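Otico Forum > Home and Kitchen > Storage
Thread: Lidded tubs for a small bathroom, do they keep the damp out?

mollel_road
We moved into a ground floor flat in July and the bathroom has no window, only a fan that runs for a couple of minutes after the light goes off. Cardboard packets go soft in there within a week. I want to move everything into plastic tubs with proper lids, small ones, nothing bigger than a pint glass. I've got one shelf, 20 cm deep. What do people use?
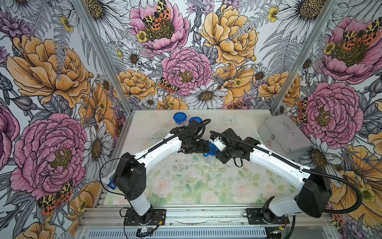
My budget is low, so I'm not after anything from a bathroom shop. Plasters, cotton buds, spare toothpaste and razor heads are the main things. The towels live in the hall.

Gantry222
Clip lids every time. Push-on lids are fine for a fortnight, then they warp a bit and you may as well have left the packet open. I've had the Skadmont ones for two winters and the seals are still good.

pennyfold
Disagree with Gantry. Clips break. I've thrown away 7 of those Skadmont tubs because the hinge went, and you can't buy the lid on its own. Screw tops last longer and cost less. Old jam jars if you don't mind glass in a bathroom.

Gantry222
I do mind glass in a bathroom, I've got a tiled floor and children. Seven sounds like a lot. Were they going in the dishwasher?

pennyfold
Top rack only, which the label says is fine.

Suleiman Uzor
The tub matters less than what you do before you shut it. If you put things away straight after a shower you're sealing damp air in with them. Fill them in a dry room, then carry them through. I do toothpaste, floss and the travel things this way.

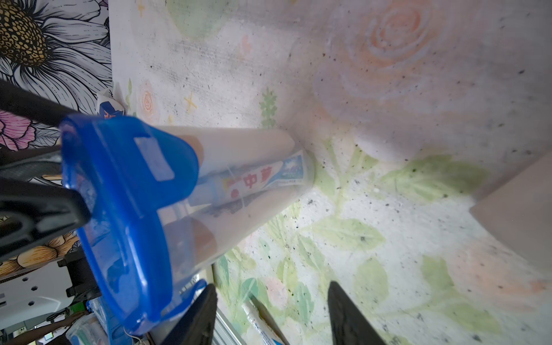
For the cotton buds I'd add one of those little sachets that come in shoe boxes. Change it every few months. Toothpaste doesn't need any of this, the tube is sealed already, but it does keep the shelf tidy.

mollel_road
Thanks. Does cloudy plastic make a difference compared with clear? I can get a set of the Cosemine cloudy ones from the market on Friday.

Suleiman Uzor
None for damp. You'll want a label if you have several the same.

tapwasher
Sorry to be dull but fix the fan first. Two minutes is nothing. Most have a little screw inside the cover for the overrun timer, and around fifteen is more like it. If you're renting, ask the landlord to do it. No tub will help if the walls are wet all day.

pennyfold
Agree with tapwasher, for once.

mollel_road
Renting, yes. I've emailed the agent about the timer. Going to try two clip ones and two screw tops on the same shelf and see which I get on with.

Gantry222
Keep the clip ones out of the dishwasher, that's all I'll say.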